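Tabletop Props: item list and labeling notes
Maintained by Sobia Talpur and Jawad Siddiqui
Home Files Changes Contact

What is in the set
Photos of household props on a white table, with a label file for each photo. There are 2294 photos in total, sorted into 145 folders, one folder per table layout. Labels are stored as plain text, one object per line.

Item groups
Produce: artificial fruit and vegetables, usually kept in the wicker basket. Yellow squash and cucumber have their own labels. Anything too buried to name gets "produce_other".
Flowers: artificial red tulips, closed heads. Label the bunch as one object, "tulips_red". Do not label single stems, even when one sticks out to the side.
Cookware: saucepan, blue handle. The handle is part of the pan.
Bread: brown roll. If it is in the pan, label both and set "inside" to yes.
Containers: the basket is labeled separately from what it holds.

Known problems
Cucumber and tulip leaves were mixed up in 219 photos of version 2. Shoaib Bangash went through them by hand and the fixes are in version 3.
Glare on the table top makes some outlines a little wide. We left those alone.
Folder names still use the old short codes. A lookup table is in codes.txt.

How to use it
Unpack the archive and keep the folder names as they are, or the label paths will break. The split file lists whole folders, so photos of one layout never land in both training and test. If you make your own split, please do the same.

Tulips and basket, one layout:
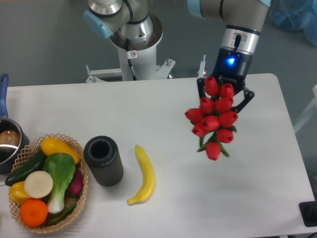
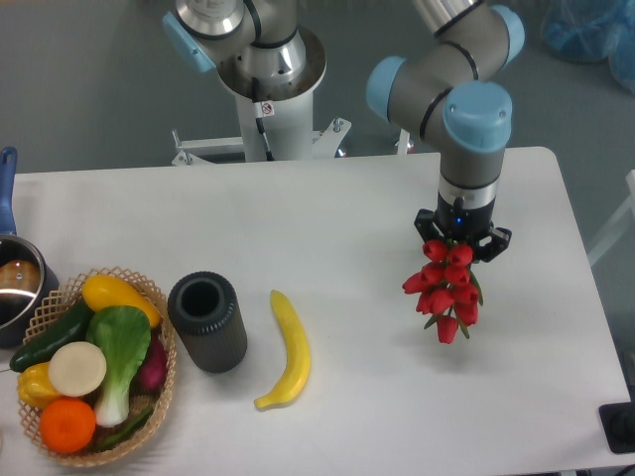
Curkeck, December

Version 3 replaces all earlier label files. Photos are the same as in version 2, so there is no need to download them again. Send corrections to Nikola Sikora with the folder code and the line number. Fixes are merged on Tuesday mornings.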